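공구랑 장난감이 한 상에 섞여 있는 집, 저희 집만은 아니죠?

11월 들어서 제일 많이 한 말이 "이거 누구 거야?"예요. 드라이버 찾다가 장난감이 나오고, 장난감 치우다가 육각렌치가 나오고... 한 번 마음먹고 테이블 위를 싹 정리해야지 한 게 봄부터였는데 이제야 손을 댔습니다 ㅎㅎ 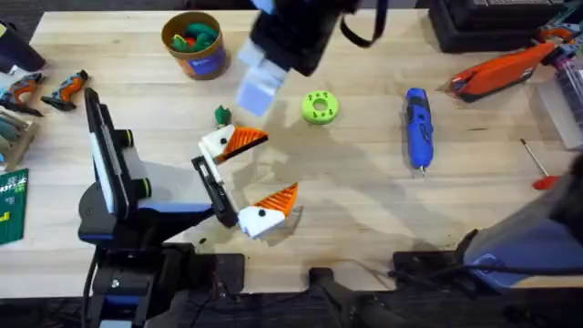
저는 원래 정리할 때 수납함부터 사는 사람이에요. 이게 제일 나쁜 습관이라는 걸 알면서도 매번 그래요. 이번에도 Reldale 칸막이 상자를 장바구니에 담아놨다가 꾹 참고 뺐어요. 일단 다 꺼내놓고, 뭐가 얼마나 있는지 보고 나서 사자! 하고요. 그래서 저녁 먹고 8시쯤부터 서랍이며 가방이며 구석구석에 있던 걸 죄다 가져다가 분류를 시작했습니다.

처음엔 공구 / 장난감 이렇게 둘로만 나누려고 했거든요. 근데 하다 보니까 애매한 게 너무 많은 거예요. 장난감에 딸려 온 조그만 플라스틱 드라이버는 공구인가요 장난감인가요? 줄자는 분명 공구인데 우리 집에서는 아이가 제일 많이 써요(소파 길이를 하루에 네 번씩 잽니다). 결국 '둘 다'라는 칸을 하나 더 만들었는데, 예상하셨겠지만 그 칸이 제일 먼저 찼어요.

공구 쪽은 자주 쓰는 것만 남기고 나머지는 베란다 선반으로 보냈어요. 자주 쓰는 거라고 해봐야 십자드라이버 큰 거 작은 거, 펜치, 육각렌치 한 세트 정도. 육각렌치는 가구 조립할 때마다 하나씩 따라와서 똑같은 게 계속 쌓이더라고요. 아까워서 못 버리고 지퍼백에 몰아넣었는데, 다음 이사 때 또 들고 가겠죠 뭐.

장난감은 조금 더 어려웠어요. 작은 블록이나 소꿉놀이 조각은 짝이 맞는지 안 맞는지 제 눈으로는 모르겠어서, 다음 날 아침에 아이한테 물어봤더니 전부 다 필요하대요. 전부 다요! 어제까지 있는지도 몰랐으면서. 그래도 협상 끝에 부러진 것 몇 개는 보내주기로 했고, 나머지는 뚜껑 있는 낮은 통에 담아서 아이 손 닿는 데 뒀어요. 뚜껑은 투명한 걸로 하길 정말 잘했어요. 안 보이면 일단 다 쏟고 보는 스타일이라...

수납함은 결국 Reldale 말고 Stendton 걸로 샀어요. 폭 60센티짜리인데 저희 선반에 쏙 들어가고, 칸막이를 빼고 낄 수 있어서 긴 공구도 누워요. 다만 칸막이가 좀 뻑뻑해서 손톱 조심하셔야 합니다. 저는 하나 부러뜨렸어요 ㅠㅠ 라벨은 집에 있던 마스킹테이프에 네임펜으로 썼고요. 예쁜 라벨기 사고 싶은 마음은 아직 잘 누르고 있어요.

나무 상판은 정리한 김에 오일도 한 번 발라줄까 고민 중이에요. 밝은색이라 얼룩이 금방 티가 나는데, 오일 바르면 색이 진해진다고 해서 망설여지네요. 써보신 분 계시면 댓글로 좀 알려주세요. 뒷면에 먼저 조금만 발라보고 괜찮으면 그때 사진이랑 같이 올릴게요.

아 그리고 지난 글에 물어보신 바퀴 달린 서랍장은 Poltari 거예요. 저는 제일 낮은 3단으로 샀어요!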